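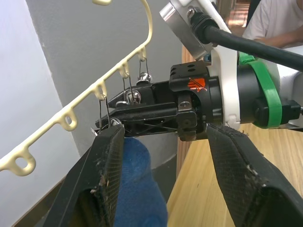
Magdy Ragab wrote in to ask whether the clips on the Nandar sock hanger pinch hard enough for thick winter socks. Mine do, and I wear some chunky ones! It's a pale plastic hanger with a wavy cloud outline and a row of little clips along the bottom, hung on thin wire hooks.

I bought mine for the ankle socks that kept vanishing in the dryer (I'd lost 11 by then), and now it lives on a wooden rod over the folding table. 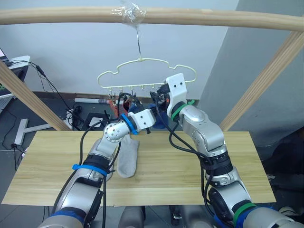
Can I hang it on a shower rail?
Any rail the hook fits over is fine, but keep it out of the spray.

I clip at the cuff, toe down, and leave a gap between pairs if I've got the room.

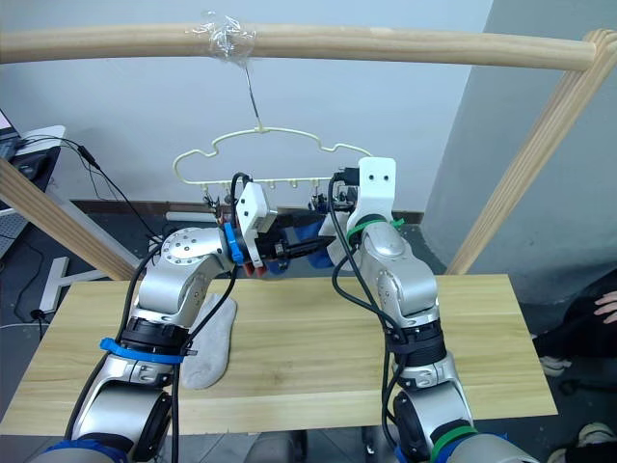
Fleury, Mar 26, 2018

We're back in stock, 200 of them, and the Skakico spare clips come in bags of 12. Orders placed now go out before April.

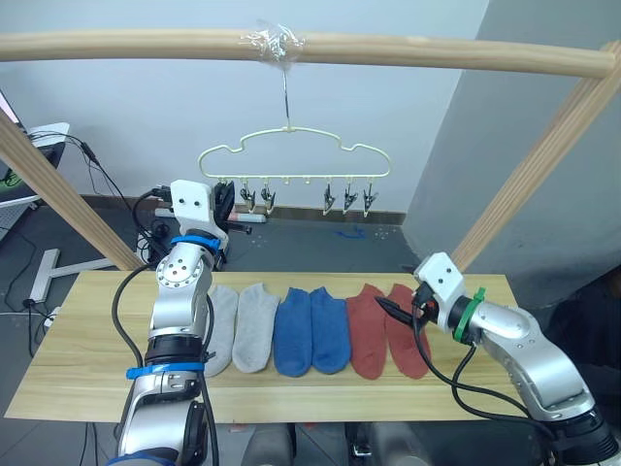 Gray, blue and rust-red pairs on the table, with the hanger above.

Spare hooks are still on order, sorry!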